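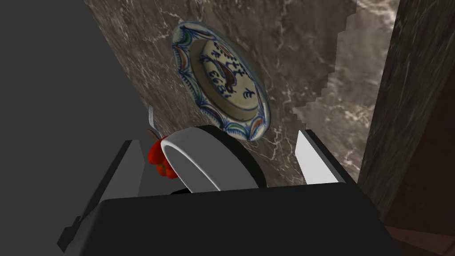 Wrist cam, kitchen set. Patterned plate behind the fingers, red thing and fork tines on the left.

Collecting sim demos for the plate task — quick version

Svend asked for this to be written down before the April batch so here it is. Covers teleop collection in the kitchen sim only. Real arm setup is on Gunhild's page.

You need: the Cornero build of the sim, a controller that isn't drifting, the Prellance logger, two free hours. Close the browser. Seriously, the frame rate tanks and then your timestamps are junk.

1. Start the sim, load the kitchen set. Wait for textures. Stair-stepped edges on the marble are normal at the wrist cam resolution, don't file a bug, Dagný has a pile of them already.

2. Start the logger BEFORE you touch the controller. Check the three streams are ticking: joints, gripper, wrist cam. If gripper says 0 and stays at 0 restart the logger, not the sim.

3. Type the task string exactly as it is in the task sheet. Lower case, no period. We lost a whole evening to "Pick up the plate." vs "pick up the plate" and somebody had to go merge them by hand (me).

4. Do the task. One grasp, one move, one release. Slow down near contact. Smooth is more useful than fast, the policy copies your twitches.

5. Hit save or discard right away. Don't leave it for later, you won't remember which one was bad.

Grasping the plate

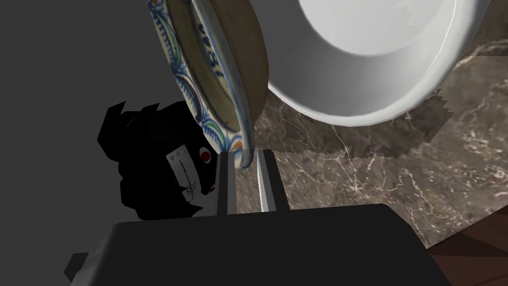

Most discards come from the grasp. People go for the middle of the plate, fingers skate off the surface, plate spins, episode over. Go for the rim. Line the fingers up so the rim sits between them and close straight, no wrist twist while closing. Hold for a beat, then lift. With the rim pinched and the plate steep like it is there, the other dish is very close, so back out away from the white one before you rotate anything. If they knock together, discard. If you only brush it and nothing moves, keep it and tick "contact" in the notes.

Vary your approach. Guðlaug trained on the first set and every single demo came in from the same side, so the policy only knew the one side. Change the start pose every episode — the randomizer does objects, it does not do your arm.

Dropped plate: let the sim settle, then discard. Do not pick it up again in the same episode. Recovery demos are a seperate task string and go in their own folder.

Empty gripper clips

We want these too. Short ones, fingers open, nothing held, arm moving through free space. Without them the grasp classifier says "holding" for pretty much everything. Point the wrist cam at different backgrounds, plain wall is fine, cabinets fine.

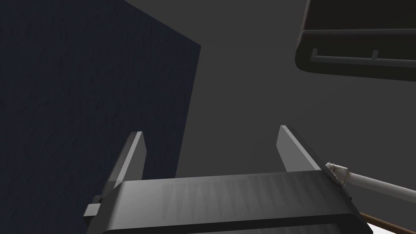
Open fingers, nothing between them, mostly gray background. Label as empty.

How many

Target is 1,320 plate episodes kept, after discards. Stop at 7 in a row without a break, your hands get sloppy and it shows in the joint traces. Empty clips: 1,000 total across everyone, so check the sheet before you do more.

Uploading

Run the check script first. It catches missing frames and bad task strings, it does NOT catch ugly grasps, so scrub through a few yourself. Then push to the Somogyi bucket, your initials in the folder name. Nanna pulls at 6 pm, anything after that goes in the next day's set.

If the upload hangs at 99 just leave it, it's hashing.

Questions to Dagný, or me if she's out. Still to add: notes for the fork task, and what to do when the logger drops gripper stream halfway thru.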